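December 17, 2020
Elastomer pad aging, batch 9, Lurkbridge bench

Hardness readings on the oven coupons finished this morning. Oven log shows 664 h at temperature for this set. Durometer re-zeroed on the glass plate before each coupon. Readings taken at 3 s dwell, five points per coupon, median recorded. The Matent compound has gone up four points Shore A against its control. The Abreu compound has gone up one, inside the repeatability of the gauge.

Coupon 529 has a blister near the stamped end. Excluded from the median, kept in the bag with the others. Loredana wants it sectioned. 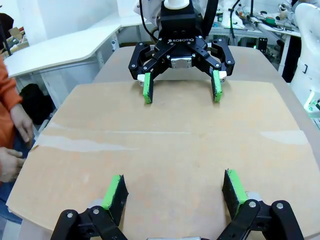

Hardness by itself does not predict friction on these compounds. Sled test on the smooth face gave nearly the same static value before and after aging for both materials, while the molded texture lost height on the Matent coupons and dropped noticeably. Colored stock complicates the visual check: on a part like the bright green pads with the dark textured face, bloom would show on the green long before it could be picked out on the black, so inspect both under the side lamp. Add that to the sheet.

Humidity chamber drifted overnight, setpoint 90 percent, logged low for the last stretch. Eduardo replaced the wick. Treat the humid set as suspect until rerun.

To do:
Section 529, microscope booked under Fahmy
Rerun humid set, fresh coupons from Prikach
Ask Arnaldo for the cure sheet on the Matent lot
Next pull in February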